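Fitted sheet or flat sheet underneath?

Huguette Leclerc
I gave up on fitted sheets in September, my dears, and I've slept so much better since. A flat one tucked well under does me nicely.

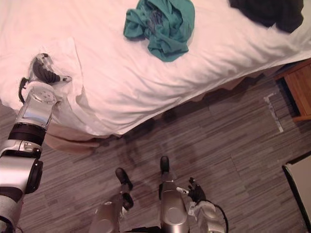 Photo: Damián Vergara

White creases, I know, but I do love it.

Valter Kvam
Lovely to hear, Huguette, but I can't agree! My Mosness fitted one goes through at 70 and stays put all night.

Huguette Leclerc
Seventy! I'd never dare, mine get 90 only after flu.

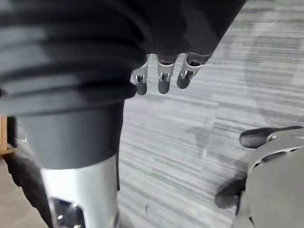 Replies (2)

Vasilică Lungu
Flat for me too, with folded corners.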